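Preparing a Shared Workstation for the Next Person

Applies to: all staff and visitors who book desks at the Herkwood office
Maintained by: Workplace Services
Last revised: 2025-09-23

Herkwood moved to shared desks on the second and third floors in order to give project teams more choice in where they sit. The arrangement depends on each person leaving a desk in a condition that the next person can use at once. This page explains how to book a desk, how to set it up, and how to leave it at the end of the booking.

Before you arrive

Reserve your desk in Cikix, the booking system. Sign in with your staff number, choose a floor, and select any desk shown in green. A booking may run for a half day, a full day, or up to 11 working days in a row. Longer bookings need the approval of Ese Adeyemi in Workplace Services.

If your plans change, release the desk in Cikix as soon as you can. A desk that has not been claimed by 10:30 a.m. returns to the pool without notice.

Setting up

1. Check the desk number on your booking against the number on the floor plan.

2. Claim the desk in Cikix. Your name will appear on the floor plan within a minute or two.

3. Adjust the chair before you adjust anything else. Your feet should rest flat on the floor and your elbows should be level with the desktop.

4. Move the monitor so that the top of the screen is at or slightly below eye level. Leave an arm's length between your eyes and the screen.

5. Place the keyboard directly in front of you. If the desk has a raised platform, you may keep the keyboard on it when you are not typing and use the lower surface for papers.

6. Connect your own laptop last. Do not unplug cables that run to a neighboring desk.
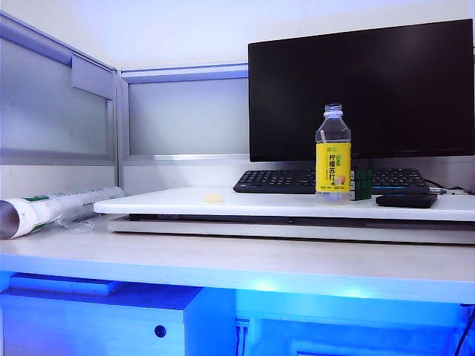
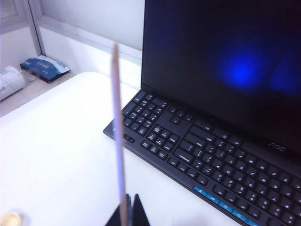
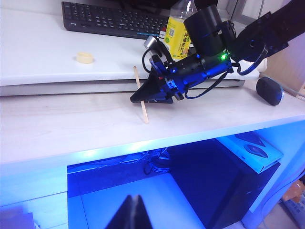 Desk with raised platform, Herkwood office.

Clearing the desk

Allow ten minutes at the end of your booking. Please work in the order given.

1. Save your work, sign out, and turn off the monitor at its own switch.

2. Remove all papers. Confidential papers go in the locked gray bins by the elevators — never in the open recycling.

3. Return borrowed items to the supply room, including chargers, headsets, and reference binders.

4. Wipe the desktop with a dry cloth first, then with a cloth dampened with the cleaner supplied. Do not spray cleaner onto the desk or any equipment.

5. Turn the keyboard over and tap it gently to loosen crumbs. Wipe the keys with an alcohol wipe and let them dry.

6. Wipe partition panels only where they are marked, using a soft cloth. Abrasive pads are not permitted on any panel or screen.

7. Push in the chair and check out in Cikix.

Personal belongings

Lockers are available on the second floor, numbered 1 to 160. They are assigned by the day, and the code expires at 8:00 p.m. Items left on a desk overnight are taken to Room 458 and held there until the end of the following week. Food is discarded the same evening.

Ongoing work may stay in place only if the desk is booked for the next day in the same name. In that case, mark the booking "Do not clear" in Cikix before you leave — the evening cleaning team works from that list and has no other way of knowing.

Reporting a problem

Faults with chairs, lighting, or panels should be reported to Bukola Bashir in Workplace Services. Faults with monitors, keyboards, or network sockets go to the technology desk at extension 2815. Give the desk number and a short account of the fault. Please do not swap equipment between desks, even for a single day, as each item is recorded against its location.

Requests for a permanent adjustment on medical grounds are handled separately and in confidence by Ifeoma Danladi. No form is needed for the first conversation.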